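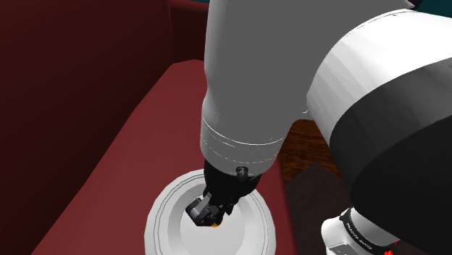 Re: [suppers] Where to eat dumplings in May?

Mebrat Chala wrote:
> My sister is visiting in May and wants dumplings, nothing but
> dumplings. We did Gorico last time and it was fine, a bit greasy.
> Has anyone tried the new place, Warkunari? Is it worth the drive
> out there? She doesn't eat pork.

Mebrat, yes, go! Kedir and I were there last month and I'm still thinking about the lamb ones. They come in a thin, chewy wrapper with cumin and a lot of black pepper, and there's a sour plum sauce on the side that I would happily have eaten with a spoon (okay, I did, once Kedir had gone to wash his hands).

The tasting menu is 42 dollars and you get 11 dumplings plus a bowl of broth. We added the squash and walnut ones, which are fried on one side and so good that we ordered a second plate. No pork in either of those, but ask about the broth, I forgot to check.

Two warnings. It took us about 90 minutes to get a table at seven, so try five thirty or call ahead. And skip the sesame pudding, it was gluey and way too sweet. Walk over to Mabaso afterward for the cardamom ice cream instead, they're open until ten and the pistachio is great too.

Parking behind the bank is free after six.

Has anyone been for lunch yet? Euan, you work out that way, don't you? I want to know if they do the lamb ones at noon!

Tsehay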